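Promham Releases Revised Sealer Line for Natural Stone Countertops

HARURTHORPE, Tuesday, October 13, 2026 – Promham, a maker of surface treatments for residential and light commercial interiors, today released Branix, a water-based penetrating sealer for marble, limestone and travertine. The product replaces the company's solvent-based sealer, which will be withdrawn from sale in December.

Branix is supplied ready to use and is applied in two coats with a lint-free cloth or foam pad. The first coat is left on the stone for 20 minutes, after which the excess is wiped off. The second coat is applied in the same way. Treated surfaces can take light use the next day and should be kept free of standing liquid until the cure period in the data sheet has passed.

The sealer does not form a film. It lines the pores of the stone below the surface and leaves the existing finish, polished or honed, unchanged in color and gloss. It slows the absorption of water, cooking oil, coffee and wine. It does not prevent etching. Acids such as lemon juice and vinegar react with the calcium carbonate in marble whether or not the stone has been sealed, and Promham advises that spills of this type be blotted at once.

"Etching and staining are two separate problems, and a large share of the complaints we receive come from treating them as one," said Lilla Oláh, technical director at Promham. "The new label states on the front panel what the sealer will do and what it will not do."

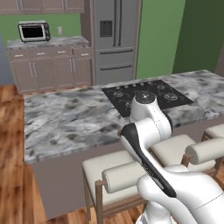

Kitchen island with gray-and-white marble countertop. Computer rendering.

Promham tested the formula on 1,921 stone samples at its Harurthorpe laboratory. The samples were cut from slabs of 21 commercial stone types and included both polished and honed finishes. Each was sealed, cured, and exposed to a fixed set of household liquids, then cleaned with a neutral detergent and compared with an untreated piece from the same slab. Results are listed by stone type in the technical data sheet. Dense stones took up less sealer than open-grained travertine, and the coverage table has been revised to reflect this.

"Installers asked for coverage figures by stone and finish instead of one number for everything," said Horacio Medina, who manages trade sales. "They also asked for a product they could use in an occupied home with the windows shut. The low odor of the water-based formula was the main request."

Branix is not intended for engineered quartz, glazed tile or any surface that already carries a topical coating. Old coatings must be stripped before use. A water drop test is described on the back of the bottle: if a drop darkens the stone within a few minutes, the surface is ready to be sealed.

The product is sold in 900 mL bottles through trade distributors and the Pyo chain of home improvement stores. Data sheets and application guides are available from Promham customer service.

Media contact: Gonzalo Moya, Promham Communications, Harurthorpe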